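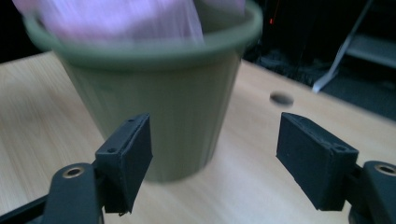 A green plastic flower pot on a wooden tabletop.

What is rent?

Rent is money paid to use a building that belongs to someone else. The owner is called the landlord. The person or firm paying is called the tenant.

Suppose a shop in Clollmont costs 510 pounds a week to rent. The landlord does not keep all of it. Part goes on repairs, insurance and tax. What is left over is the landlord's income.

The two sides sign a lease - a written agreement that says how much the rent is and how long it lasts. A shop lease might last 5 or 10 years. When it ends, the tenant can leave or ask for a new one.

A building with no tenant earns no rent, but its roof must still be mended.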